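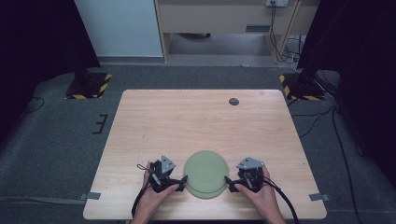 *Some 1000 words, exercises not included*

# Chapter 7: Two Grippers and a Stack of Plates

By now you have a box of parts and a strong wish to see something move. This chapter will disappoint you for a while. It covers a pair of hand-held grippers built at the Pastwood shared workshop, and the motors are still two chapters away. A person holds one tool in each hand and does the job with them directly.

The usual pitch for this kind of build goes like so. Put the tools in a pair of human hands, record what the hands do, and a robot will later learn the same job from the recordings. You'll find that claim on kit boxes and in club newsletters, often with a date attached. We'd like you to read it slowly. Picking up a plate with a gripper in your own fist shows that you can pick up a plate with a gripper in your own fist. Whether an arm with other joints and no sense of caution can do it is a separate question, and it gets its own test in Chapter 9.

The hand-held stage is still worth your time. It's cheap, and it finds bad jaws early. If you can't get hold of the top plate with full use of your eyes and wrists, a machine with the same jaws has very little hope.

## 7.1 The job

The task for this chapter is to take one plate from a stack and set it down flat on the bare table beside it. The plates are round, matte and sage green. The jaws come at them from the left and the right, level with the rim.

Plates are a mean choice, and we picked them on purpose. A block has flat sides and doesn't care much where you squeeze it. A plate gives you a thin curved rim, and the one under it is sitting right where your lower finger would like to go. Many home builds are shown off with foam cubes. When you read about one that works well, look for what it was asked to lift before you believe the rest.

Two hands bring a second problem. If the left gripper closes a moment before the right, it pushes the plate sideways, and the right one then closes on air or on the wrong spot. People fix this without noticing that they're fixing it. Your notes should say when you did it, even if it feels silly to write down.

## 7.2 The tools

Each tool has a body you wrap your hand around, a pair of black jaws facing inward, and a gray triangular plate on top. A cable runs away from each one. Plan for the cables before anything else. They drag on the table edge and pull the wrist down, and a test that goes well for ten tries can go badly on the next for no better reason than a snagged cord.

We started from the Flandico plans, which are tidy and a little too hopeful. The parts list gives a build time of one evening. Ours took four, and a good part of that went into hinges that had to be sanded before they would swing. The Nguyen-Tran version of the same tool uses fewer screws and is easier to take apart. It also flexes more at the shoulder, which its instructions don't mention. Build whichever you like, but build both hands from the same plans.

Mark the table too. Two small strips of tape, one at the left of the front edge and one at the right, are enough to bring your hands back to the same starting place. Put the stack near the front, where you can reach it without leaning.

## 7.3 The fingers

The fingers are printed blocks, very dark green, with the layer lines left on. Each has a flat inner face set at an angle and small holes near its top edge and shoulder. The arm that carries the finger has a brass-colored threaded insert set into it. Put inserts in while the plastic is new. Screws driven straight into a printed part hold nicely for about a week.

You'll be told that layer lines improve grip. Maybe they do. We have seen this stated many times and tested almost never, and our own trial at Pastwood was too small to settle it. Of 31 lifts with plain printed faces and 31 with thin rubber glued on, the rubber did better, but the same person made all of them and had more practice by the time the rubber went on. Exercise 7.4 asks you to do it properly, with the order mixed.

Look hard at the tips. A print often ends in a ragged point, and a ragged point can catch under a rim and make a poor finger look like a good one. Trim it and try again. If the lift depended on the flaw, you want to know that now.

Then practice judging distance from above. Hold one gripper over the rim with one finger above the plate and the other above bare wood. Before you move, say which finger will touch first, and write it down. 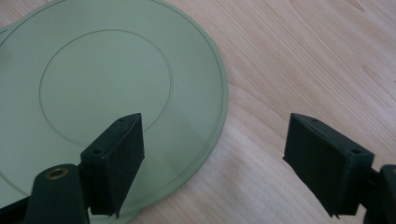 ## 7.4 What to write down

Keep a paper log. Festia, the free logging program, is fine for timing, but it counts a lift as a success once the jaws have closed and opened again. That tells you about the jaws. It has no idea where the plate went.

For each try, record:

- the height of the stack at the start
- which finger touched first, and on which hand
- whether one plate came up, or two, or none
- anything you did to save it

The last line matters most, and it will be left blank more often than it should be. In our first round we scored 92 percent. We went back through the notes and took out every try where a wrist had twisted at the last moment to rescue the plate, and the score was much less fun to read.

Report both numbers. When someone else reports only one, ask which it is.

Before going on to Section 7.5, build one gripper, the left if you're right-handed, and try the job at three stack heights with your free hand behind your back. Expect the top plate to slide. Leave the finger angle alone until you have a full page of results.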